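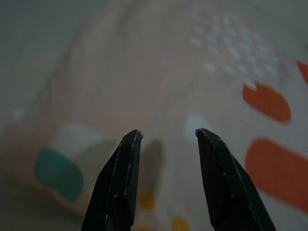

Home | Projects | Work with us | News | Contact

Casual data collection operators, soft goods

Zunby is hiring casual operators for its Brelgate site. You will guide a two-fingered gripper by hand controls through short household jobs so that a learning system has good examples to copy. The project is called Festia and this round covers cloth: picking up, folding, flattening and putting away.

We have 7 places. The round opens in November and runs until we have the full set of recordings. Shifts are four hours, morning or afternoon, and you can put your name down for either.

What the work involves

You sit at a station with a pair of hand controllers and a screen showing the view from the wrist camera. A task card comes up, for example "pick up the cloth by the nearest corner and lay it in the tray". You do the task once at a steady pace, mark it as good or not good, reset the table and go again. There are 62 task cards in this round. Most take less than a minute to carry out. Folding cards take longer, and the fitted sheet card takes longer again.

Failed attempts are kept as well, so please mark them truthfully. A dropped cloth that is labelled as dropped is useful to us. We do not pay by the number of good attempts and there is no bonus for speed.

At close range the wrist view is often blurry behind the fingertips, particularly with patterned fabric. Learning to judge distance from the fingertips takes most people a couple of shifts. You will have 2 paid training shifts before any of your recordings are used.

The last round, on kitchen items, finished with 1059 accepted recordings. We expect cloth to be slower going.

Who we are looking for

No background in robotics or programming is needed. You should:
- be 18 or over and have the right to work in Australia
- be comfortable sitting and using both hands for up to 50 minutes between breaks
- have normal or corrected vision, including colour vision good enough to follow the task cards
- be able to do at least three shifts a week
- be patient with repeated work

Left-handed applicants are welcome. The controllers can be swapped over. If you have a wrist or shoulder injury, talk to us before applying and we will work out whether the station can be set up to suit.

Pay and conditions

Casual rate with loading, paid fortnightly. Training is paid at the same rate. Tea, coffee and a fridge on site. Parking is limited to the rear lot off the Zeman building, and the bus stop is at the front gate.

Your hands and face are not filmed. We record the wrist camera, the controller movements and the gripper position, and each recording is stored under an operator number.

How to apply

Send a short email with your availability and a contact number. A résumé is optional. Please say if you have used game controllers, sewing machines or anything similar, although none of it is required. Suitable applicants will be asked in for a half-hour trial at the station, which is paid.

Contact: Zunby, Brelgate site office | Privacy | © Zunby | Back to top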